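Setting up and looking after the left hand
Project report, Hoven group, Lestutbridge
Jul 27, 2022

My part of the project was the left hand, so I'm going to go on about that and leave the planning software to Oksana. When I took it over in January the index finger was lazy – it closed a good bit later than the others and kept dropping things. Mogens Kragh showed me how to take the slack out of the tendon and re-zero the joints, and after that I did it myself every 14 runs (it takes ages the first time, then you get quick!).

Shoes were our main test after any adjustment. They're soft, an awkward shape, and a bad finger shows up straight away. I had the hand hold a grey slide by its upper edge at the lower shelf of the rack, with the fingers curled over, and watched for any of them creeping open.

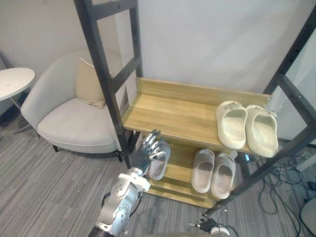
Cable routing
The black cable beside the forearm was my other headache. Severyn had tied it too tight at the wrist, so I redid it with a proper loop and 4 new ties. We got through 100 runs on that without touching it again.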